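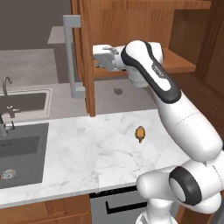

# Speaker Notes: Training Across Camera Views in Simulation

Good afternoon. On behalf of the Jin project, thank you for the invitation to speak. Our question today is a narrow one: does a kitchen policy trained in simulation need a camera at the gripper as well as fixed cameras in the room?

*Pause. Next slide.*

Every trial takes place in a rendered kitchen with a single arm. A fixed view covers the counter, the shelf and part of the arm.

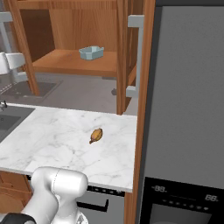

*Prepared by the Simulation Methods Group, Gravham Institute*

We trained 2 policies on the same demonstrations. The first received fixed views only. The second also received the view from the gripper -- all other settings were held constant. Each policy was tested at our Claltow site on over 30 layouts that were absent from training.

*Slow down here. The audience will want the numbers.*

The gripper view sees very little of the room, and much of what it sees is wood at close range.
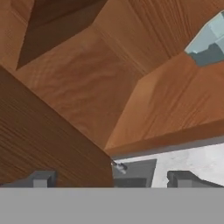

Even so, the second policy completed 52 percent of its trials, a clear gain over the first. Most of the gain came in the final approach to the shelf. Results on the Avside hardware are not ready, and we make no claim about them.

*Take questions on camera placement first.*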